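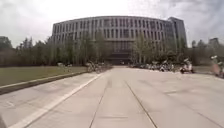
The plaza in Gosgate, where many of the city's lawyers have their offices.

Bontu Ayele keeps the letter in a plastic sleeve, like a school certificate. It has 13 lines. It tells her that the man who lost her case, by missing one deadline, has received a private warning and that the file is now closed.

"I read it three times," she says. "I was looking for the part about me."

Ayele cleaned rooms in a hotel in Plelden until she hurt her back on a service stair. She hired a lawyer from a small firm, Caldeira, and paid him what she could every month. The claim had to be filed before the end of March. It was filed in April, and the court refused to hear it. Her lawyer did not call her. She learned it from a clerk at the counter, who was kind and gave her the form for complaints.

What happens to such a form is not well known, even among lawyers.

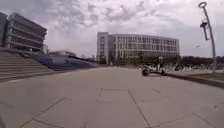

First it goes to an intake office, where one person reads it and decides if it describes misconduct or only bad service. Bad service stops there. If the form survives, the lawyer gets a copy and must answer in writing. The client may see the answer, but in many cases she must ask for it, and the papers do not say so in a clear way.

Last year the office in Gosgate received 419 complaints. In 129 of them an investigation was opened. The others were closed with a letter, and almost 100 of these letters had the same second paragraph, word for word. I know this from Robel Gebremichael, who worked at intake for several years and now teaches legal ethics at a night school.

"The paragraph is correct," Gebremichael says. "I wrote it. But I wrote it for one man, and then it was used for everybody."

He does not think the staff are lazy. They are few, and the rules give them little space. A missed deadline is treated as an error if it happens one time. To call it neglect, you need a pattern, and a pattern needs other clients who also complained.

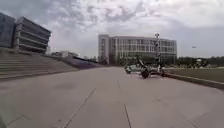 Gemma Negri defends lawyers in these proceedings, and she is not ashamed of it. A complaint, she told me, can finish a career even when it is false, and she has seen good people stop sleeping over one angry client. We talked while walking in the plaza, under gray clouds, along the thin dark joints between the slabs. She believes that private warnings work. A young lawyer who gets one will be afraid for the rest of his life - and this fear, in her opinion, protects the public better than a suspension.

I asked her how the public can know it is protected. She said this was a fair question and that she had no short answer.

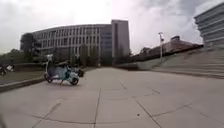

A second file

Ayele's story did not end with the letter. Her neighbor, Ibsa Bogale, had used the same lawyer for a problem with his lease, and his papers were also late. He had never complained. He thought a person needed another lawyer to do it.

They wrote the second form together at his kitchen table. It was sent on 08/04/2023, and this time an investigator phoned.

Salma El Sherbiny, who advises tenants at the Ovari center, helped them to collect the receipts. She would like every closing letter to say how a client can ask for a review, and by which date. At present this is printed on the back.

The new file is still open. The lawyer did not answer my messages, and Caldeira says he no longer works there. Ayele has moved the first letter to the bottom of her folder, behind the receipts.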